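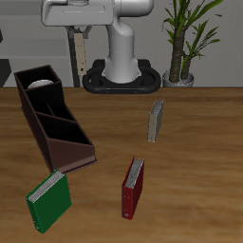
Moving the cross-country race to the opening morning was the right thing to do, one reader wrote to us after the draft schedule went up, and she only wished it had been done years ago, when her own legs were still good enough to benefit from it. We had quite a few messages along those lines, and a few going firmly the other way, so it seems a good moment to set out what has been decided for the Morstead College Games this October and what is still being talked over.

The final schedule was published on 23rd July, a little later than many teams had hoped, and it confirms that the Games will run for five days on the Morstead campus, with the swimming events held over at the Fagundes pool across the river. Four colleges will take part in every sport, and a handful of smaller schools have been invited to send runners and swimmers even if they can't put together a full team. Entries stand at 1093 athletes, and of those, 506 have never competed at the Games before, a lovely thing to be able to report after the thin turnout last time, when the weather was miserable and two of the buses never made it up the hill.

The biggest change is the one our reader was so pleased with. For as long as most people can remember, the cross-country race closed the Games, and the runners who also played soccer or field hockey came to the start line worn out, some of them with ankles strapped up and one eye on the bus home. Now the race will go off first thing on the opening morning, before any of the team sports begin. The course is the old one, out past the boathouse, up through the orchard and back along the canal path, with one small adjustment near the top gate where the ground gets so soft in a wet fall that people have lost shoes in it.

Coaches from Tristatness had asked for the change more than once. They bring a small squad every time, and a good many of their runners turn out in two or even three sports, so a tired final day always hit them harder than it did the larger colleges. Their women's team finished second in the race last time out, only a few points behind Morstead, and you could hear the disappointment from the other side of the finish field (along with some very fine singing on the way back to the dormitories, it has to be said).

Against all that, there are people who will miss the old finish, and we have some sympathy with them. The whole crowd used to drift down to the canal for it, with thermos flasks and blankets and somebody's dog always running the last stretch alongside the leaders, and it gave the Games a shared ending that a basketball final in a warm gym can't quite match. The organizers say they have heard this, and they have put a mixed relay in the race's old spot on the final afternoon. Each college may enter as many relay teams as it likes, and former students are welcome to run too, provided they sign up by the end of the first day. 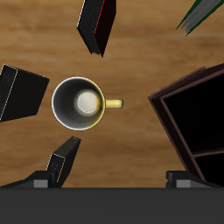

Relay teams will be made up of two women and two men, running in any order they please, and each leg is a single lap of the finish field and the lower part of the orchard, so nobody should be put off by the distance. There won't be any points given for it, and the organizers have been careful to say so several times, but there will be a cup, and anyone familiar with how Morstead and Tanach feel about each other will know that a cup is more than enough.

Speaking of Tanach, the college comes into the Games as the holder of the overall title for the first time in its history, and it has been a happy year over there by all accounts. The win was built mostly on swimming and volleyball, with a surprise bronze in the javelin, and the same swimming coach is back with nearly all of the same swimmers. They have been training at the Fagundes pool two evenings a week since spring. Other teams grumbled a little about that, but the pool is open to any college that books a lane, and Morstead and Tristatness have both now done so.

The pool itself has had some work done to it. The starting blocks have been replaced, the seating along the far side has been repaired, and the changing rooms finally have enough hooks. Families who remember sitting with their knees up against the rail will be glad to know that the front row has been moved back. Seats for the swimming finals are free as always, but there are fewer of them this time, and anyone who wants one is asked to pick up a ticket from the Fagundes front desk during the week before the Games. There is no limit on tickets for the outdoor events, and you can simply walk in.

Volleyball and basketball stay in the Morstead gym. Badminton has been given the smaller hall next door after the badminton teams complained, quite fairly, that they'd been squeezed in between basketball games with ten minutes to put up their nets. Table tennis is still without a home. It may end up in the student dining room, which would mean earlier suppers for three nights, and the kitchen staff are being asked what they think before anything is settled.

A shuttle will run between the Morstead main gate and the Fagundes pool from breakfast time until the last race of the evening. Parking on the campus is for team buses and drivers with a disability permit. Everybody else should use the field by the river, and should bring boots if there has been rain. Hot food will be sold at both sites, and the soup stall by the finish field is coming back, run as before by the Morstead rowing club, who put the money toward new oars.

Colleges can change the names on their team lists until the end of September, and after that only in case of injury or illness. Former students hoping to run in the relay can sign up at the registration table just inside the main gate, where they'll also be given a number and a map of the lap.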